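zovgate: handover segmentation and wrist-view tooling for two-gripper demos 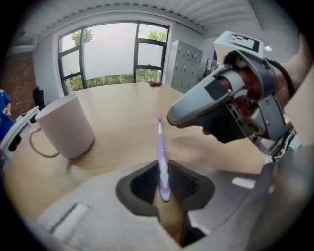 Wrist view from a toothbrush-and-mug episode, toothbrush upright in the near gripper, second gripper coming in from the right.

Hi! This is the README for zovgate, and also the closest thing we have to a data card for the episodes that ship with it. I'm Siiri Bite, I wrote most of the code, and Jouko Partanen wrote the parts that are fast. If something is confusing, open an issue and I'll fix the text here before I answer you, so check back.

What it does

You give zovgate a pair of wrist videos recorded with hand-held grippers, plus the two pose tracks, and it gives you back a list of segments with labels: reach, grasp, carry, handover, release, idle. Handover is the one I care about. Most segmenters I tried treat two hands as two separate streams and then glue the results together, and the moment where both grippers are on the same object comes out as mush. Zovgate models the pair jointly, so "left is letting go" and "right is closing" have to agree with each other (or the segment gets flagged for you to look at).

There's also a small viewer, hestine, that plays both wrist views side by side with the label bar underneath. It started as a debugging script and I now use it more than the segmenter.

Install

pip install -e .
pip install -e .[viewer] (only if you want hestine)

Python 3.10 or newer. I develop on Linux. Jouko runs it on a Mac and it mostly behaves, except that the viewer window opens behind everything else and I haven't figured out why.

Quick start

zovgate segment episodes/ --out labels/
zovgate check labels/
hestine episodes/ labels/

The check command is worth running every time! It catches gaps in the pose track, clocks that drift apart between the two sides, and the classic case of left and right being swapped. I have swapped left and right more often than I'd like to put in a public file.

What's in the episodes

There are 748 episodes in the release, all tabletop, all done by people holding the grippers in their hands. No robot motion is included. Each episode folder has:

left.mp4 and right.mp4, the two wrist views
left_pose.csv and right_pose.csv, gripper pose over time
width.csv, how far open each gripper is
meta.json, task name, object names, split

The objects are everyday stuff. Toothbrushes and mugs are the bulk of it, because a toothbrush is a wonderful pain: thin, light, long enough to swing around in the jaws, with one end that you'd really like to keep pointing the right way. We hand-labeled 334 of the episodes with segment boundaries, and the other ones only have labels from the segmenter. Look at label_source in meta.json before you train on anything. Please. Someone emailed me a very nice accuracy number that turned out to be zovgate graded against zovgate.

How the perception part works

The wrist lens is very wide, so straight things bend a lot near the border: table edges, window lines, the gripper's own housing. We don't undistort the video. I tried, and the corners got so stretched that the other gripper, which loves to live in the corners, turned into soup. We run on the raw fisheye view and undistort only the marker corners, which is cheap and works fine.

The square marker on top of each gripper is what ties the two sides together. When one wrist camera sees the other gripper's marker, we get a direct relative pose and use it to pull the two tracks into line. When no marker is visible we coast on the last good estimate for up to 40 frames and then give up and set relative_ok to false. You can change that with --coast, but past the default the handover labels get worse pretty quickly.

The part of the picture covered by the gripper's own body gets masked out. The masks are in configs/masks and they are specific to our housings. If you built yours differently you'll need to draw a new one, which takes around 4 minutes in hestine (press m, click along the edge, press enter).

Things that don't work well

Bright windows. A lot of the recordings face daylight, and when auto exposure reacts the marker detector can drop out for a bit. The --eq flag helps on some episodes and makes others worse, so it's off by default.

Thin objects seen end-on. A toothbrush pointing straight away from the lens is a dot with ambitions, and the object tracker loses it. The segment labels usually survive because the gripper width carries them.

Bystanders. Other people can show up at the side of a wrist view. The hand detector used to pick them up, and now it ignores anything that isn't near a gripper, but please report it if you see a false grasp.

Handovers where both people pause. The model calls this idle. I call it a handover. We're still arguing.

Planned

Zakis, the planner side, will read zovgate labels directly and turn handover segments into two-arm waypoints. It runs on my machine, and the API changes every time I touch it, so it isn't in this repo yet. Jouko also wants to drop the CSV files in favor of something binary. I like being able to open them in a text editor, so for now they stay.

Changes

16 Aug 2025: joint handover model is the default, old one is behind --legacy. New mask editor. Fixed the clock check, which had been silently skipping the right side since April.

Bug reports are best with the episode folder name and the output of zovgate check pasted in full.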